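The Baker Behind Skititz Wants You to Eat More Rye

Skititz opens at six, and by the time I get there a little after that, the first trays of rye are already gone. The owner waves me behind the counter anyway, flour up to both elbows, and starts talking before I've found my pen.

"I grew up hating this bread!" she says. "It was dense, it was sour, and my lunch never looked like anybody else's. Then I moved away for school and it was the one thing I missed."

She taught herself to bake it in a rented kitchen on Kadik Street, working from her grandmother's recipe, which was written on the back of a calendar page and left out the oven temperature completely. The first winter was rough. "I threw away so many loaves. Gummy in the middle, every one. I was cutting them too soon. You have to leave rye alone until the next day, and I have no patience at all."

The starter is the part she could talk about all morning (and nearly did). It lives in a tall crock by the back door and gets fed twice a day, a little warmer in winter, a little stiffer in summer.

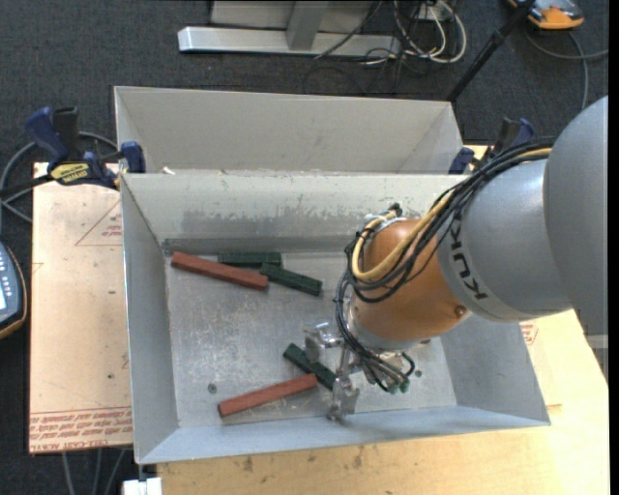
"People think sour means strong," she says. "Ours is mild. You get something almost like apples, then the caraway comes in behind it." She tears off a heel for me to try, and she's right about the apples. I ate the rest of it in the car with no butter and no regrets.

In June the bakery added a second loaf, the Tamayo, a round one with toasted sunflower seeds and a dark, crackly crust. It started as a way to use up leftover seeds and now outsells everything but the plain rye. She bakes 100 of them on a Saturday and would love to bake more, but the oven is only so big.

So what should a first-timer do with a whole loaf of rye? "Slice it thin. Thinner than you think! Then salted butter and radishes, or a soft egg. And toast the old end of it for soup."

She's already back at the bench by then, shaping the next batch and asking if I want another heel for the road. I took two.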